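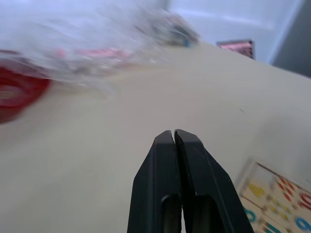 Lotte asked me last Thursday whether the list could begin with the fingers, as they are what goes near people's hands, and I think she is right, so I have moved them to the top.

Ponddale shared workshop, arm check before power-on (May version)

1. Fingers. Close them slowly at low speed and look at the gap at the tips. It should be narrow and even all the way down.
Comment: fine. I wiggled each one by hand and neither rocked.

2. Finger screws. Snug, with the paint marks lined up.
Comment: one on the left had crept a little, so I tightened it and marked it again. Please look at it next time, whoever you are!

3. Wrist cable. Turn the wrist both ways and watch for pulling.
Comment: okay, though I'd love a longer loop there someday.

4. Stop button. Press it while the arm is moving, twice.
Comment: stopped both times. Lovely.

5. Table. Clamps tight, puzzle board and other practice things set out before the power goes on, hands away after that.
Comment: I do forget this one myself (sorry, Josefien).

6. Drallov supply. Fan running, no warm smell after 15 minutes.
Comment: fan is noisy but turning.

7. Log. Write the run number in the book. Mine was 2265.

Comments (2)

Josefien Goossens: Forgiven! Could we add the base bolts? I found one loose at 13 Nm last time and it took me ages to notice.

Lotte Van der Linden: Yes please to the bolts. I have a spare cable clip for the wrist, and I'll leave it in the drawer under the vise.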